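Speaker notes -- "Stopped in the bathroom: a fault report from hotel cleaning trials"
Clollville service robotics meetup, 13 minutes plus questions

Slide 1. Say who we are. Ganmont runs the trial, Fustel wrote the arm control layer. The task is a guest bathroom turnover: towels, bin, door.

Slide 2. Leave these up while people settle. Don't read anything out.
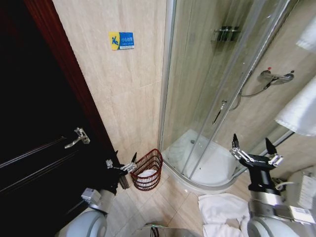
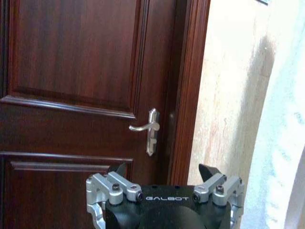
Bathroom work, trial site. First: head view, both arms. Second: wrist view, gripper below the door handle.

Slide 3. What went wrong. In March a robot closed on a lever handle and started to pull. The door was latched. The arm kept pulling for 7 seconds before a person hit the stop. The force limit should have tripped well before that.

No one was hurt. The handle was bent and one fingertip had to be replaced. Say this early, people will be wondering.

Slide 4. Why the limit didn't trip. There were 2 settings for maximum pull, one in our task file and one in the Fustel layer. After an update the robot read the wrong one. It held a test bench value, far too high for a door. Both were valid numbers, so no warning came up.

Pause here. Ask who has the same limit stored in more than one place. Expect hands.

Slide 5. The log. It ran to 3000 lines for that one pull. The commanded force is on every line. The limit in use isn't on any of them. We spent most of a day looking at the gripper before anyone looked at the config.

Slide 6. What we changed.
-- One limit, one file. The robot won't start without it.
-- The limit in use is written to the log at the start of each task.
-- If the lever hasn't turned, the arm lets go and backs off.
-- The person on watch stands where they can reach the stop. Ours had to step around a cart.

Slide 7. Still open. Glass is the one we worry about. A shower door has a different safe force than a timber door, and we don't have a good number yet. The Bermúdez test rig is booked for August.

If short on time, skip slide 5 and go straight to the changes.

Likely question: would a softer grip have fixed it? No -- the grip was fine, the pull was the problem.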